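Skikach Kitchens – Table Preparation Operator (working beside two-arm robots)

Place of work: Brullden site, preparation hall
Hours: 20 per week, morning shift, start at 6.30
Contract: permanent, after a trial period of 4 months
Start: May

About us

Skikach prepares cold meals and trays for offices, clinics and two schools. We are 44 people at the Brullden site. Since last year a part of the tray line is done with robots, which were installed together with the company Jandine. Before this, one person stood at each table and put the same things on the same plates for the whole shift. Many colleagues had pain in the shoulders and the wrists, and it was difficult to find people who wanted to stay.

What has changed in the work

We want to be open about this point, as candidates often ask. No one lost the job when the robots came, but the jobs are not the same as before. The operator now looks after three tables, sets out the items, follows on a screen what the arms will do, and takes over by hand when something goes wrong. There is less lifting and less repeating. There is more watching, and some people find this more tiring than they expected. Two colleagues asked to go back to the packing room and we agreed.

The speed of the line is decided together with the operators each month. The screen records stops of the robot. It does not record your breaks.

Your tasks

– Prepare the tables at the start of the shift and clean them at the end
– Check each new routine in the simulation before it runs on the real table
– Stop the arms when an item is in a wrong place, and write a short note why
– Tell the technician which items are difficult to grip, for example cans that lie down or soft packages
– Help to train new colleagues

The simulation check takes the first part of the morning. You look at the plate, the tray and both hands, and you decide if the arms have enough space to move.
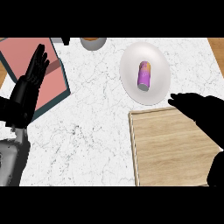 What we ask from you

Experience in a kitchen, a canteen or a warehouse is welcome. You do not need to know programming. You should be patient, able to read instructions in simple English, and ready to say it when you are not sure. The training is paid and is given by Abou Jaoude, our partner for safety courses.

What we offer

A shift supplement of 260 per month, a free meal, work clothes, and a fixed rota which you receive well in advance.

How to apply

Please send a short letter and your CV to Samer Daher, shift manager, at the Brullden site. You may also bring them to the reception before 14.00. A visit to the hall is possible before you decide.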